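The Plokus controller runs both arms from a single process. Each arm receives joint targets from the policy in short chunks, and a shared clock keeps the two streams in step — without it, one gripper reaches the meeting point early.

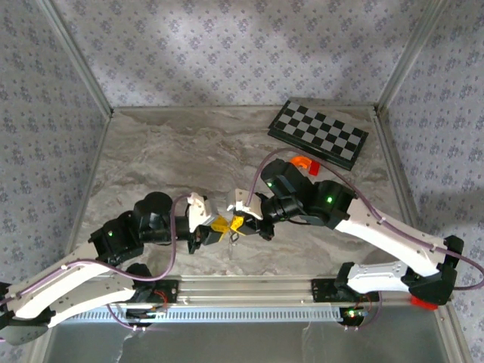

4.2 Handover timing

We trained on 135 demonstrations recorded by two operators. The planner holds both wrists still until the grasp check agrees on each side.
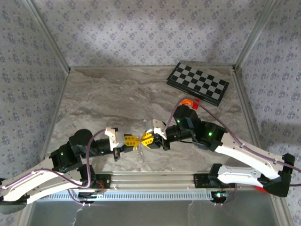
Figure 4: Two-arm workcell, with the grippers close together over the tabletop.

Perception used the fixed camera only.
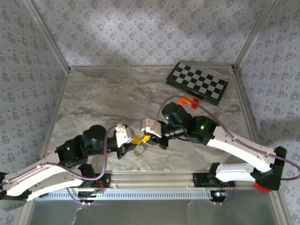
The object mask is computed by colour and refined over more than 2,000 labelled crops. A bright yellow item between white grippers is easy to separate, but the orange and red pieces beside the chessboard fall in a nearby hue range, so we limit the search to the area between the wrists.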